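Good Practice / Two-Arm Cells
5 min read

Setting Up a Shared Table for Two Arms: The Rules We Follow

When two arms work over one table, most of the trouble comes from small things that were not decided before the start. At Hornance we wrote our rules down after a bad Thursday, when two grippers touched and we lost the afternoon to calibration. I am sharing the rules in the order in which we use them.

Step 1. Divide the table before you place anything

Make three zones: one for the left arm, one for the right arm, and a shared zone between them. Draw the zones in the software first and then check them at the real table. The shared zone should be as small as the task permits. Only one arm may move in it at a time, and the other arm must hold its position or go back.

Write the zones on the task sheet. If somebody changes a zone, this person must also change the sheet, on the same day.

Step 2. Set the speed limits

For the first run of any new task we limit the tool speed to 40 mm per second inside the shared zone. Outside the zone we permit 500. Do not raise the first number before the task has completed 19 runs with no stop. Kendra Sutherland, who wrote the first version of this rule at our Stindthorpe site, wanted a still lower speed, and for glass objects I agree with her.

Step 3. Choose the objects and lay them out

Use objects with different wrappers and shapes, but keep them light. Packed snacks are good for this, and so are plastic cups. Lay bars at different angles, so that the grippers must turn to meet them. Leave at least the width of one open finger between an object and the table border.

Check the view from each wrist camera before you start. The fingers of the near gripper will always hide a part of the table, and the other arm can hide more. An operator who looks only at this view can easily forget what is behind the fingers. 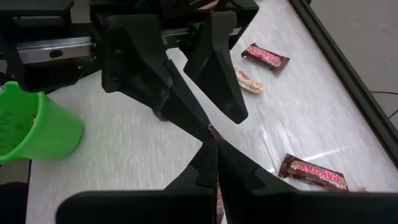 Step 4. Agree on who has priority

The arm that holds an object has priority. If both arms hold something, the one nearer to its target goes first. If no arm holds anything, the left one goes first. The last rule has no deep reason, we only needed a rule.

Say the priority aloud when two people operate. "Left goes" and "right waits" is enough.

Step 5. Test the stop

Press the stop button once with each arm in motion, away from the shared zone. Both arms must stop, including the one that you did not intend to stop. Repeat the test after each change of gripper fingers and after each software update. Write the result with your initials.

Step 6. Close the session

Open both grippers above the table, low, and let the objects rest. Move the arms to the home position one after the other. Wipe the surface and look at the cables along the side of the table and on the floor. A cable that lies in a walking path must be fixed before the next session, also when the next session is your own.

The sheet goes in the folder beside the cell. Keep old sheets until the task is retired.

Related
Wrist Cameras: How to Check the Mount
Notes on the Cundano Finger Set
Writing a Task Sheet That Others Can Read
Stop Tests at the MacPherson Lab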